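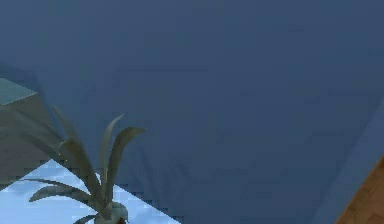
A computer-made practice world, with a potted plant and a gray box on the left.

When you learn to ride a bike, you fall off a few times. A robot has to practice too, and a robot that falls or bumps into things can cost a lot of money to fix. So at Durnitlow, many robots do their first practice inside a computer.

The practice world is called a simulation. It works a little like a video game. People build a pretend room out of simple shapes, and a pretend robot tries out its job there. Look at the box in the picture. It has straight, sharp edges and plain gray sides. The plant took more work to draw, with its long, narrow leaves.

On April 5, 2020, Durnitlow held an online open day for schools. Children watched from home while Marlina Menon shared her screen. She builds practice rooms for a program named Ultitik.

First she showed how a room is made. She starts with big flat surfaces and gives each one a color. Then she adds objects and tells the computer how heavy each one is. If she forgets the weight, the computer may treat a box as if it weighed nothing, and one small push sends it flying. She did this on purpose so everyone could watch it go.

Next came the practice. The pretend robot had to pick up a block and put it in a tray. On the first try it closed its hand too soon and missed. The computer made a small change and tried again. Marlina set it to do 1,000 tries and went on talking. When they were finished, the robot had put the block in the tray 107 times. She said that was normal for a beginner, and she would let it run all night.

Darmawan Hidayat answered the questions that children typed in.

Does the robot get tired? No. The computer can get warm, though, so it has a fan.

Why not practice only with pretend robots? A pretend room is never exactly like a real one. Real floors are bumpy and real blocks slip - the robot has to try the job for real before anyone can trust it.

Can a robot see the pretend room? It gets pictures from a pretend camera. The computer works out what that camera would see from where it is placed.

Words to know
Simulation: a pretend version of something, run on a computer.
Program: a set of instructions that a computer follows.

More to read
How a robot hand knows when to stop squeezing
Draletti, the robot that sorts 500 letters
What is a sensor?
A morning at the Baudry workshop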